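Sock Drive FAQ
Print this page | E-mail this page

Updated February 21, 2019

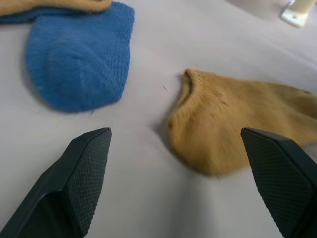

What can I donate?
New socks in any adult or child size. We also take clean used socks with no holes. Thick winter pairs go fastest, but plain cotton ones are handed out all year.

Do they have to be in pairs?
Please pair them if you can. Single socks are accepted too – put them in a separate bag marked "singles." We match what we can by color and send the rest to a textile recycler.

How should I pack them?
Fold the pairs together and use a paper or plastic bag. Do not use staples or safety pins. A rubber band is fine.

Where do I drop them off?
At the front desk of the Woron Street Community Center, weekdays until 4 p.m. Large donations (more than 5 full bags) should be arranged ahead of time with Karine Beaudoin, extension 1116.

Do you take underwear, tights or slippers?
New underwear in the original package, yes. Tights, no. Slippers go to the winter clothing closet in the same building, so you can leave them at the desk.

Who gets the socks?
They go to two overnight shelters, the school nurse's office and the Monday meal program. Last year we gave out over 3000 pairs.

Can I get a receipt for my taxes?
Yes. Ask for one when you drop off. We write down what you gave, but you have to set the value yourself.

Can my office or class run its own collection?
Yes. We lend out boxes and signs for up to 4 weeks. Reserve early if you want them in August – that is when the schools ask.

Do you wash the used socks?
Everything used goes through our machines once, even if it arrives clean. Socks that smell of smoke or mildew are not kept.

Comments

Dennis Clegg: Is there a bin outside for people who work past closing?

Karine Beaudoin: No bin, Dennis. We had one and the rain got in. The desk is open late on Thursdays, until 7.

Na-rae Yeon: Are toddler socks OK? I have a lot of the kind with grips on the bottom.

Karine Beaudoin: Yes, please bring them.

Milagros Paucar: Dropped off two bags this morning. Parking is easier on the side street.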